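Three weekends with a counter full of fake groceries

March 28, 2022

So the last time I wrote anything, back in February, I was complaining about my grasp planner and how it would happily pick a beautiful grasp on an object and then have no idea how to get the arm there. A couple of you wrote to say that's just what grasp planners do, which fair enough. But I've gone down the hole since then and I have things to report, some of them good!

Quick recap if you're new. I have a hobby project called Stamo, which is a pick-and-place stack I've been building on evenings and weekends in simulation. Stamo takes in a wrist view and a room view, guesses where things are, picks a grasp, plans a path and then closes the loop with a small controller on the way in. The kitchen it runs in is called Birnside (a scene pack with a marble counter and a sink and far more bar stools than I need). The path planner is Batari, which I wrote myself and therefore have nobody to yell at about.

The thing I've been fighting is the last stretch of the approach. Getting the hand to a spot over the counter is easy now. Batari does it in a blink and the path is smooth and I feel very clever. Then the hand comes down toward the object and everything I thought I knew about where the object is starts to go bad, because the camera is right on top of it and half of what it could see a second ago is behind the fingers.

My old approach was to run the full pose estimate on every wrist image all the way in. Sounds sensible, right? More data, fresher data. Except the estimator was built for objects it can see most of, and up close it would start snapping to silly answers. The worst one was a yaw flip, where it decided the carton had turned a quarter of the way round, and the controller would dutifully try to rotate the wrist to match. At close range. With the fingers on either side of the thing. You can imagine.
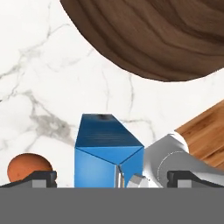 Just freeze the pose above a certain height and go in blind, was the advice from Sarmiento in the comments last time, along with a fairly stern paragraph on how every wrist-view tracker ends up like this and life is too short to fix them. I did try it! I spent a whole Saturday on it. And for a single carton standing alone it's great, I'd recommend it to anyone. Where it fell apart was when my starting estimate was a little off to one side, because then there's no chance to correct and one finger arrives early and pushes the carton over.

What I landed on is a halfway thing. Far out, the full estimator runs and it gets to change anything it likes, position and rotation both. Then there's a handoff height, and below that the rotation is locked and the only thing allowed to move is the sideways offset, and that comes from a much dumber tracker that only looks at edges. It finds the long edges of the object between the fingers, works out where the middle is, and nudges. It doesn't know what a carton is. It doesn't know what anything is. I love it.

The edge tracker has 3 settings I care about (how strong an edge has to be, how far it can jump between images, and how long it's allowed to coast when it loses the edge completely) and I spent way too long tuning them by hand before I gave in and wrote a sweep. The sweep runs overnight on my desktop under the desk and makes my office about as warm as a bakery. The first full one was 694 attempts, and I came down in the morning to find that I'd left the random seed fixed, so what I had was a very thorough study of the same few layouts over and over. Cool. Great. Ran it again.

The marble, by the way, is a menace. All those gray veins are edges too, as far as a dumb edge tracker is concerned, and for a while it would latch onto a nice bold one and drag the hand off toward it like a dog that's seen a squirrel. I thought about swapping the counter for something plain, and I even had the plain material loaded up, but that felt like cheating. So now the tracker only accepts an edge if there's a partner for it on the other side, at something like the width we expect. Veins mostly wander, so they don't come in tidy pairs.

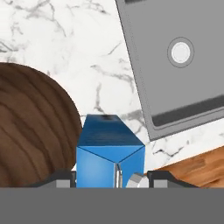
Which brings me to width, the part I got wrong for longest. I was passing the expected width in from the object model as one number, because a box has a width, how hard can it be. But the width you see from the wrist depends on how the box is turned and how far down you are, and with a top face and a couple of side faces all showing up together there are extra edges inside the outline as well. The crease between two faces is a really good edge! Strong, straight, long, ticks every box. The tracker would pair the crease with one outer side and decide that the middle of the object was off in the middle of one face, and then the hand would shuffle over to go squeeze that.

The fix was to stop passing a number and pass a little table, worked out at handoff when the rotation gets locked. For each height on the way down it says where the outer edges should show up and where any inner creases should be, so the tracker can say yep, that's a crease, leave it alone. It's maybe a page of code. I wrote it in one sitting after weeks of trying to fix the same thing with thresholds, and I was pretty annoyed with myself, and then I ate a bowl of cereal over the sink and felt better.

A couple of other things I changed while I was in there, in no special order.

Batari now gets told about the big flat things on the counter separately from the things it might want to pick up. Before, everything was a collision blob with the same amount of padding around it, and a wide wooden board with padding on it takes up a huge piece of counter. The planner would refuse perfectly good approaches because the elbow came within a whisker of the padding. Boards and the counter itself now get thin padding, pickable stuff gets thick padding, and the target gets none at all once we're past the handoff. Planning failures dropped a lot. I haven't made a proper chart yet so I'm not going to throw a percentage at you.

I also finally synced the two views. I'd been treating the room camera and the wrist camera as though they were the same instant, and they weren't, the room one was always a little behind. Nearly 2 years I've had that bug. It hardly matters when the arm is still, so every time I stopped to check, it looked perfect. It was only wrong while moving, a.k.a. the only time I need it. Please go check your timestamps, I'm begging you.

And the replay tool got a scrub bar. I know this is boring but it's changed my life more than anything else in this post. I can drag back and forth through an attempt and see both views plus what the estimator believed plus what the controller asked for, all lined up. Half of the bugs above I found in the first evening of having it. I used to debug by printing numbers and squinting. Don't be like me, write the scrub bar first.

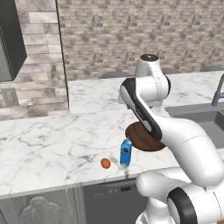

Birnside from the room camera, with the arm out over the counter.

The room camera is mostly there for the coarse estimate, and the elbow gets in its way more than I'd like. When the forearm crosses over an object the room view loses a chunk of it, and my fusion step used to treat "I can't see it" the same as "it's gone." So an object would blink out of the world model, Batari would see lovely free space there, and the next path would go straight through it. Now a thing only gets removed if the camera has a clear line to where it ought to be and finds bare counter. The arm's own shape gets projected into the view to work out what's blocked. That was fiddly because I had one link's mesh loaded in the wrong units, so it was masking out a speck.

Still broken: round stuff. The orange ball has no long edges, so my precious edge tracker has nothing to hang on to, and for now it falls back to freezing the pose and going in blind (yes, Sarmiento, your way, enjoy it). I have a half-finished circle version that works fine until a finger covers the lower part, and then it slides off upward. Shiny things are bad too. The silver one gives me a different set of edges every time the wrist moves, and I don't have a plan for that at all. If you've had luck with reflective objects up close please leave a comment, even if your luck was just turning the lights down.

Next up is putting the handoff height under the control of the estimator itself, so that it hands over when its own confidence starts to sag and I don't have to pick a height per object. I've got the hook in place and it flaps back and forth between the two trackers like a screen door. It needs some kind of latch. Probably next weekend, if the desk heater and I are both up for it.

I'll put the code for the width table up once I've taken the swearing out of the comments.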